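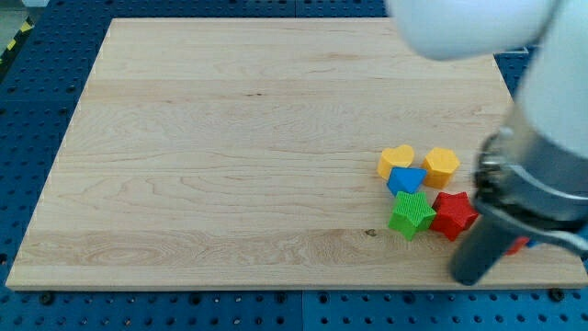 Pick height drifts low on one side of a wooden work board

Posted in: Small cells and benchtop arms

Beryl Hollis
I look after a benchtop cell that sorts printed plastic shapes on a maple board. The board lies on a perforated table, and the arm works over it with a gripper. Pick height is one constant in the program, taught at the left end of the board when the cell was built. Since June the fingertips have been running low at the right end. At the left end they clear the wood by 3 mm at pick height, as taught. At the right end I can't slide a sheet of paper under them, and twice in one shift the arm has stopped on a contact fault at the near right corner.

Done so far: fingertips replaced, tool center point retaught, arm re-homed, base bolts checked for torque. No change. The fault log shows 141 stops since the last service, nearly all from picks at the right end. The controller is a Himar, if that matters. I would like to fix the cause before I start adding height offsets by position. Is this the arm, the tool or the board?

Antigoni Theodorakopoulos
Start with the board. An error in tool length would shift the height by the same amount everywhere, and you report a good clearance at the left. What you have is a tilt between the board and the plane the robot thinks it is working in. Either the wood has moved or the base frame is off.

To separate the two:

Clear the parts off and run the arm in manual at reduced speed. Fit a dial indicator to the wrist in place of the gripper. Zero it at the left end, then read the four corners and the center. Write the readings down with the position of each.

Take the board off and repeat on the bare table at the same X and Y positions. Keep the plunger on the flat between the holes.

If the table reads level and the board doesn't, the wood has cupped or twisted. A wide solid board will do that when the humidity in the room changes, and it gets worse if it is bolted hard at the corners with no room to move. Slot the fixing holes, put a washer under each head and snug the bolts only. A skim on the planer helps for a season.

If the table shows the same slope, redo the user frame with three points touched off on the board itself – origin, one point along X, one point in the XY plane. Space them as far apart as the reach allows. People teach these points close together, and the error grows with distance.

After either fix, reteach the pick height and check it at all four corners before going back to full speed. I would also set the contact threshold back to default if anyone has raised it to get through a shift.

wirebasket658
had this with a Budstead table. swapped the wood for an aluminum plate and never thought about it again. plate came from Robichaud, took 5 weeks

Beryl Hollis
Indicator readings: table level to within 0.1 mm, board high by 2.8 mm at the near right corner. It is the wood. I will slot the holes and recheck after it has sat overnight. The threshold had been raised, and it is back at default.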